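Pretrial Support Program: Progress Report to the Plemell Fund
March
By Rosaire Beaudoin, Program Manager
Print this page | E-mail this page

Reporting period and scope

The report covers the second six months of the grant for pretrial support in the Jestville and Moges court districts. Work in Bernia was added at the midpoint under the amended agreement and is reported with Moges, as the two share a docket.

Court date reminders

During the period the program enrolled 648 people released before trial. Each received a reminder by text or telephone seven days before a hearing and again the evening before. Enrollment in Jestville met the target set in the work plan. Enrollment in Moges fell short through the autumn, when the clerk's office changed its case numbering and our staff had to match records by hand. The clerk now sends a corrected list each morning by 9:30.

Missed hearings remain the main measure under the agreement. Jestville figures have been reconciled with the court's own record. Moges figures have not, and we ask that the Fund treat them as provisional until the next report.

Bail review hearings

Staff prepared background summaries for 242 bail review hearings. The summaries state the person's address, employment, family obligations and any prior failure to appear, and are provided to both the prosecution and the defense. In 22 cases the summary was delivered after the hearing had begun. Most of the late summaries were in Bernia, where jail interviews may be held only in the afternoon. A request for a morning interview period is with the sheriff's office and had not been answered when this report was prepared.

Two judges have asked that the summaries be shortened to a single page. A revised form is in use in Jestville and will be extended to Moges once the public defender has commented.

Transportation and practical help

The program issued nearly 216 bus passes for travel to court. Spending on this line is below budget. We request approval to move the unspent portion to interpreter fees, which exceeded the estimate in both districts.

Staffing

The second Moges case manager position was filled in the fourth month. The data position remains open after two rounds of interviews, and the duties are being covered by the Jestville office.

Next period

Priorities are the reconciliation of the Moges record, adoption of the one-page summary and a written agreement with the Bernia jail on interview hours. A budget revision will be sent separately.

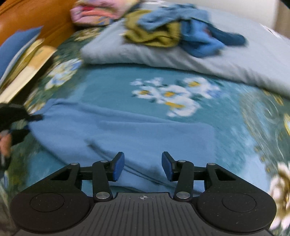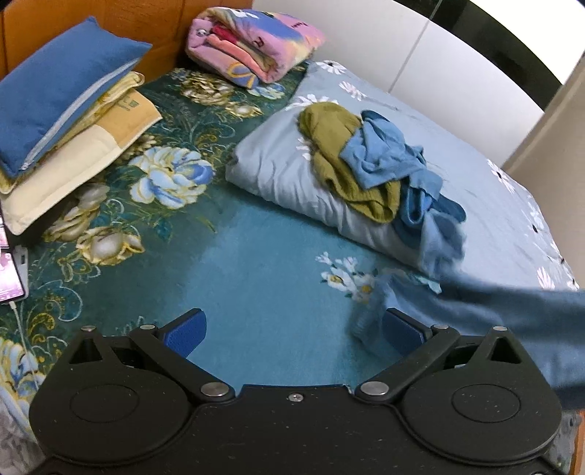
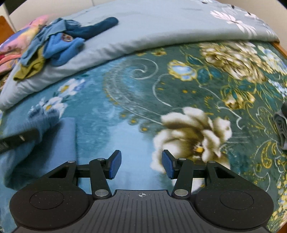
Hand-held gripper over a bed with a floral cover, three views.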